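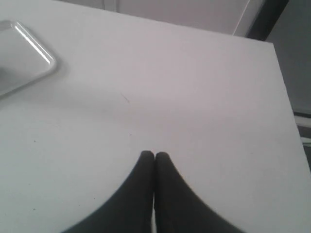
*Gripper over the table, tray near the far edge.*

I'd been bugging Haruto Sakai for an interview since February, when his group first posted the Duvar results, and he finally gave me an hour (plus most of his lunch, sorry Haruto!).

Duvar is a way of picking which robot demonstrations to train on. The team recorded 961 of them by hand, then threw out almost half. "We kept 476," Sakai told me, "and the policy got better. I made Renji run it again."

Renji Maruyama did run it again, 17 times with different seeds, and the gap held. He wandered in partway through our talk and stayed, luckily for me – he's the one who wrote the filter.

"It looks for hesitation," Maruyama said. "A person driving the arm stops to think. The policy sees a still arm and learns to be still." Their older method, Nivell, just trimmed the pauses out. Duvar drops the whole recording if the pauses come close to a grasp, and I asked if that wasn't kind of wasteful.

"It hurts," Sakai said, laughing. "Those are hours of my life."

I wanted to know about glass and dark liquids too, because everybody I talk to complains about them.

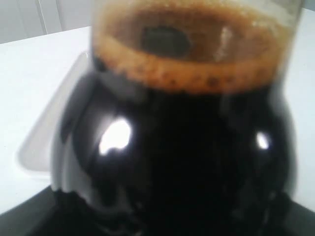
Does the filter look at the camera images at all?

"It only reads joint positions and gripper commands," Maruyama said. "We tried adding images and it got slower and no smarter."

So what goes wrong near glass is still a problem for the policy to sort out, and Sakai was pretty open that the filter won't fix it. Shiny things reflect the lights, the wrist view changes with every small move, and clean demonstrations only get you so far. He'd like to try a second camera angle next.

Maruyama would like to go back through the rejected recordings first. He thinks some of them could be saved by cutting them into shorter pieces, and Sakai thinks that's Nivell all over again. They were still arguing about it when I packed up my recorder.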